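Home | Threads | Replies | Media | About

Went to the open day at Dengate on Wednesday, June 24, 2026. They make hand-held grippers for teaching robots. I was promised robots. Thread, 1/

2/ The invitation said doors at ten. Doors were at ten. The person with the key to the second door was at twenty past. I met a very nice retired plumber in the meantime and learned a lot about backflow.

3/ Sign-in was a tablet that wanted my job title and would not accept "none of your business" because of the character limit. I am now in the Dengate system as "none of your bus."

4/ Opening talk by Eun-seong Jeon, who runs the floor and plainly did not want to give an opening talk. Four slides. One was the fire exits. Best talk I've been to this year.

5/ The short version: a person holds the gripper and does the chore. The gripper has a camera on it. Do the chore enough times and a robot arm somewhere gets to learn from the recordings. Somewhere, in this case, is another building, which was not open.

6/ So I drove 68 miles to see robots and spent the morning watching people fold towels. I want to be clear that I stayed for all of it.

7/ The number they kept giving was 3000. That's how many recordings they want of a single chore before they'll move on to the next one. The current chore is putting a lid on a tub. I have put on maybe a few hundred lids in my life and would have called myself experienced.

8/ A kid in the front row asked if the robot gets bored. Eun-seong said the robot doesn't, and then looked over at the people with the lids for a while.

9/ We got to try it. You squeeze, the fingers close, and you find out how much of picking up a sponge you've been doing with your wrist all these years. I dropped mine. I was told drops are useful. I then contributed a great deal of useful material.

10/ The plumber did it first try – of course he did – and was offered a second towel. He has not stopped mentioning it. We've exchanged numbers, so I mean that literally.

11/ There's a rival outfit, Udumia, that came up four times, always as "some other groups." Whatever they did, it was in February and it was about calibration.

12/ The software that sorts the recordings is called Vumen. It was down. We saw the page it shows when it's down, and the color scheme is very calming.

13/ Black cap, little black box riding on top of it, gripper held low, and the whole thing seen from down at a second gripper's level. I had pictured the future of automation with less neck strain.

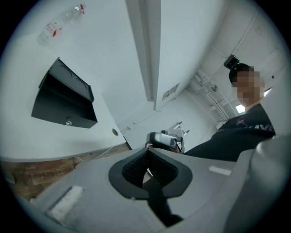
Yae Miyazaki got in touch to say that the chore isn't the hard part at all, it's doing it the same speed at four in the afternoon as you did at nine, and that her own lids get noticeably angrier after lunch.

14/ I now believe her over all four slides.

15/ Lunch was sandwiches from Matsuda down the road, 20 of them for what was clearly more than 20 people. If anyone wants a recording of humans grasping under pressure, that was the moment.

16/ Would I go again? Yes, they're doing another one when the other building is ready. They took my email. It fit in the box.

Comments

towelperson: which fold did they use, thirds or halves? this matters

gil_k: Went last year and the second door was locked then too.

Marnie R.: my son was the kid in the front row. he would like it known that he didn't get an answer

towelperson: still waiting on the fold

Contact | Terms | Copyright 2026 | Back to top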